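Teaching by hand: what a shirt taught our robots
Speaker notes, Lenni Lahtinen, Kandport meetup, June 2020

Slide 1. Hello and thanks
Say thank you to the folks at Brasteten for the room and the coffee. Mention that I talk fast when I'm happy, and that anyone is welcome to wave at me if I get going too quickly. Questions during the talk are fine - I like them better that way, and it gives me a chance to drink some water.

Slide 2. Two ways to show a robot a job
Start with the old way, the one most people in the room will know. You sit at a desk with a controller in each hand, you watch a screen, and the arm copies what you do from across the room. We did this at Larnex for a whole winter. It works, and for stacking boxes I'd still pick it today. But cloth is another story, and I want to spend a good minute here on why. When you pick up a sleeve at home you feel it slip and you pinch harder before you've even thought about it. Through a controller you feel nothing, and so you go slowly, and the robot learns to go slowly right along with you. (Do the slow-motion arm here. It got a laugh in November.)

The other way is to leave the arm out of it while you're teaching. You hold the gripper yourself, fingers and camera and all, and you simply do the chore. The camera rides along and sees what the robot would see later on. Our handheld one is called Ochoa, and I'm fond of it, so please forgive me if I go on a bit.

Slide 3. What the gripper sees
Let people look for a moment before talking. Then point out the two orange pads on the fingers, and the little square black-and-white markers just below them. The software looks for those markers in every picture, and from them it works out how far open the fingers are. No extra wires, no extra sensor. Then move on to the shirt and ask the room where they would grab it first. Somebody will say the collar. Ask them to find the collar! It's a dark gray heap with a tight twist of cloth near the top, and I've gone back and forth myself on whether that's collar or sleeve. There's one small dark button to go by, and that's the sort of clue a person uses without noticing.
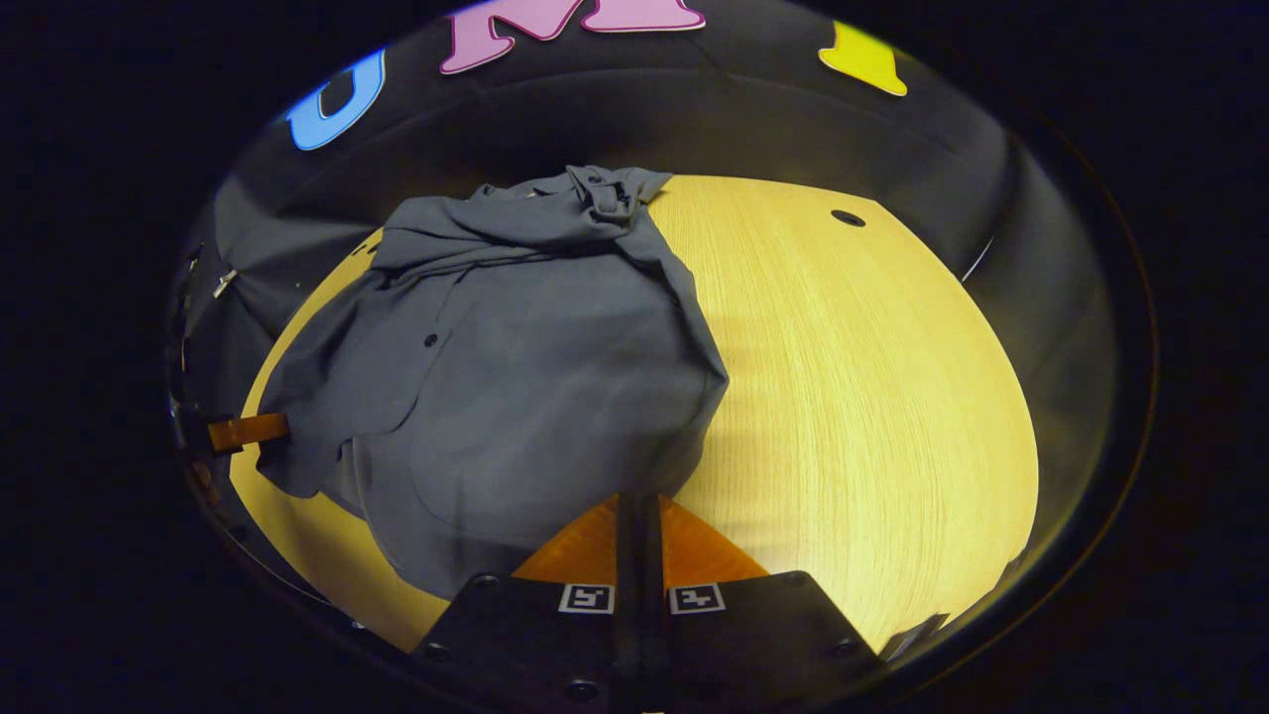
Slide 4. What makes a good demonstration
This is the part I'd love people to take home, so slow down.
Begin from a mess. If every shirt starts out flat and tidy, the robot will be lost the first time it meets a real laundry pile.
Keep the fingers in view. It's tempting to twist your wrist the comfortable way, and then the markers are hidden and the take is no use to us.
Leave in the small mistakes. A missed pinch followed by a second try is worth having, as long as you carry on calmly.
Stop after 20 minutes. Tired hands get sloppy, mine included.

Slide 5. Numbers, for those who like them
We kept 918 demonstrations in the first set, from 24 different shirts. Mention that we threw out plenty before that, mostly from my own first week, when I kept covering the lens with my thumb.

Slide 6. Still stuck on
Buttons. Long sleeves that end up inside out. Anything silky. Tell the story of the scarf if there's time, skip it if the clock says less than 2 minutes. Then open the floor, and remind people that Ochoa is on the side table afterward for anyone who wants to try a fold.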